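Rurnen Desk Arm kit, built in a shared workshop: review after 18 evenings

I bought the Rurnen kit in February, second batch, and built it on the end bench at the Baltham workshop. It is a small table-top arm with a two-finger gripper, a wrist camera and a control board, and it comes as a flat box of parts with no motors fitted. I have done a fair bit of soldering and some 3D printing but had never built an arm before. I paid for it myself.

What's in the box

Black plastic parts for the body, bagged by joint. Six servos, all the same model, so you can't put the wrong one in the wrong place. A control board, a power supply with a UK plug, the camera on a short ribbon, two spare gripper fingers and a bag of screws. The screws come in three lengths that are hard to tell apart, and the bag isn't divided. Sort them before you do anything else. I didn't, and put a long one through the side of the elbow housing on the second evening. Rurnen sent a new housing free of charge, but it took a fortnight.

The printed manual covers the mechanical build only. Everything to do with wiring and software is online, and the online version had already moved on from the board I was sent. The photos show a connector on the left that is on the right on mine. It works the same way once you know.

The build

The base and shoulder went together in one sitting. The elbow is fiddly because the cable for the wrist has to go through it before you close it up, and the manual tells you this two pages after you've closed it up. Leave more slack than the drawing shows. Mine was tight at full reach and pulled the camera connector half out, which gave me a picture that came and went for three evenings before I found the cause.

Each servo has to be set to its middle position before it is fitted. There is a small program for this and it works well, though you need to do them one at a time with the others unplugged. Leonora Castillo, who had built the first-batch version, told me to write the number on each servo in pencil as I went. I'd pass that on to anybody.

The gripper is the best part of the kit. The fingers stay parallel as they close and there is very little play in them. I swapped to the spare pair to see if they were the same, and they were.

Calibration

You need a flat surface with a regular grid on it. Rurnen supplies a file to print, but it is laid out for a large sheet and my printer won't do that. Tiling it over smaller sheets gave me joins that caught on things, so I had one done at a print shop and taped it down at the corners. Tape the middle of each side as well. Paper lifts when the room warms up and the results drift with it.

The routine moves the arm through a set of poses and asks you to confirm each one. It takes a while, and if you nudge the bench you start again. I did most of mine on Sunday mornings when the workshop was quiet. Once done, it held. I checked it again a month later and didn't need to redo it.
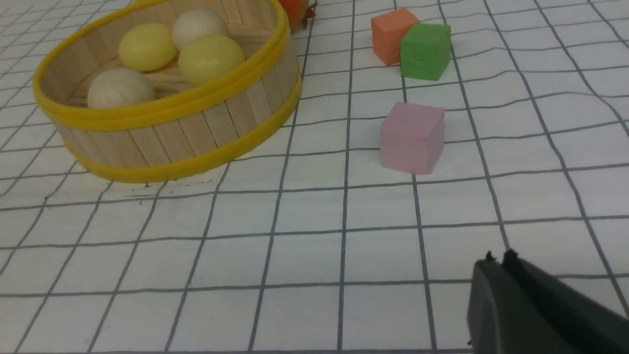
For practice I wanted shapes that behave differently from one another. Cubes are easy. The fingers are flat, the sides are flat, and if the arm comes in a little crooked the cube turns to suit. Balls are harder. A ball on open paper rolls off if one finger touches first, and a ball in a basket has its neighbours and the wall in the way. The arm has to come down steeply, and the wrist needs to be set by hand the first few times.

The basket needs some thought too. A high rim will catch the gripper on the way in, and a light basket gets dragged. A shallow one is the better choice, and I put a bit of double-sided tape under whatever I'm using.

Colour makes a difference to the camera. Strong orange and green are picked out without trouble in most light. Pale things on white paper are much less reliable, and I had to raise the exposure and turn off the strip light over the bench before pale pink was found every time. Cream was worse. If you are buying blocks for this, buy bright ones.

Software

It runs on an ordinary laptop. The control screen is plain and does what it says. You can drive the arm with sliders, record a movement and play it back, or write your own scripts. Recording is how I'd suggest starting. I have 1,442 saved moves now, most of them rubbish, and the only way to delete them is singly - there is no way to select a group. I reported this and was told it was on the list.

It crashed on me a handful of times, always when the camera window was being resized. The arm stops where it is when this happens and doesn't drop, so no harm came of it.

Noise and wear

It is louder than I expected. The shoulder servo whines when holding a load at full stretch, and Janelle Macapagal on the next bench asked me to put something under the base. A rubber mat took the edge off. After all this use the shoulder has a little looseness in it that wasn't there at the start. The screws were tight, so I think it is in the servo gears. Spares are sold singly.

Compared with the Brutari

The workshop also has a Brutari arm, which I've used a few times. The Brutari is stiffer, comes ready built and costs a good deal more. Its gripper is clumsier and there is no camera. For learning how an arm goes together, the Rurnen is the better buy. If you only want to move things and have no interest in the insides, get the Brutari.

Score: 88 out of 100

Marks lost for the manual, the undivided screws and the shoulder. I would buy it again. Owners of the first batch should note that the newer gripper fits the old wrist with no changes, and Rurnen will sell it to you on its own if you email them.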